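Learning to drink enough on long walks

20/09/2019

I got back from the Gorkero loop on Tuesday and my legs have nearly forgiven me. A few people have asked how I got on after last year, when I had to stop at Storkano and sit in the shade of a shop for most of an afternoon with a headache. So I'm writing down what I changed, while I still remember it.

Last year I did what I had always done, which was to drink when I felt like it. That works fine on a two-hour walk. It didn't work on a warm day with a long climb in the morning. By eleven I was snapping at Erick Were over a gate. By noon I had stopped talking. I had eaten half a bag of salted nuts and carried most of my water up the hill without touching it, because the bottle was at the bottom of my pack under a rain jacket.

Jeptoo Temba has walked that loop more times than I have and she told me the bottle was in the wrong place. I didn't think it could be that simple, but this year I moved it to the side pocket, where I can reach it without taking the pack off. I drank far more. I didn't set an alarm or follow a chart. The bottle was next to my elbow and I used it.

The second change was breakfast. I used to have coffee and start walking. Now I drink a full glass of water before the coffee and another one while I look for my socks. It does mean a stop in the first hour, and on the Ondieki side there isn't much cover, so plan for that.

The third change was knowing where the taps are. There is one behind the church hall in Ondieki and one at the campground past the bridge. The one marked on the older map, by the quarry road, has been dry both times I tried it. Between the bridge and the Storkano turn there is nothing at all, and that stretch is also the hottest. I fill everything at the campground even if I feel silly doing it. Water is heavy and I notice every bit of it on the first slope, but I'd take that over another afternoon outside the shop.

I tried three kinds of container before I settled. The steel flask kept things cold and was miserable to carry. The soft bladder with the hose was good until it started to taste like a paddling pool, and I never did get the inside properly clean. I've ended up with plain store-bought bottles, refilled through the day. They weigh next to nothing empty, they fit the side pocket, and I can see how much is left by looking. I know some of you will write to me about plastic. I use each one for the whole trip and it goes in the recycling at home.

Food matters too. On the day I felt best I had eaten a cheese roll at ten, an orange at noon and some pretzels after that. On the day I felt worst I'd had only sweets. I'm not going to draw a big lesson from two days, but I'm packing rolls next time.

The walk itself was good. We had mist the first morning and then clear sky until the end. The farm at Brovness has put in a new stile, much better than the old one, and the dog there is still loud and still harmless. Erick's boots came apart on the second day and he finished with the sole tied on with string. He was cheerful about it. The guesthouse gave me room 177, which is odd for a place that can't have more than a dozen rooms, and the owner said they'd bought the door numbers secondhand.

We're going back in October for the shorter route, 2 days with one night at the guesthouse. It will be cooler and I expect I'll be tempted to carry less. I do think cold days catch people out, me included. I don't feel thirsty in a wind, and then I get home and drink three glasses standing at the sink.

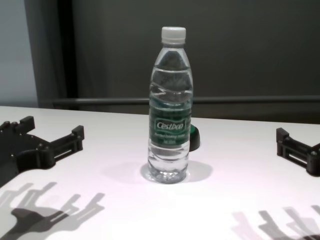
Cestbon, with the white cap and green label.

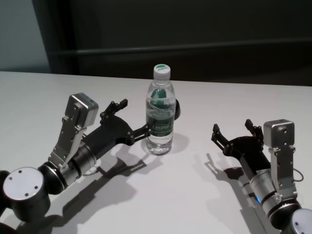 Do you need sports drinks for a walk like this?

I don't use them. Water and ordinary salty food have been enough for me at my pace, though Jeptoo carries a packet of powder for the hot stretch before the Storkano turn and likes having it there. If you have a health condition or take medicine that affects how much you should drink, ask your doctor before you copy anything I do.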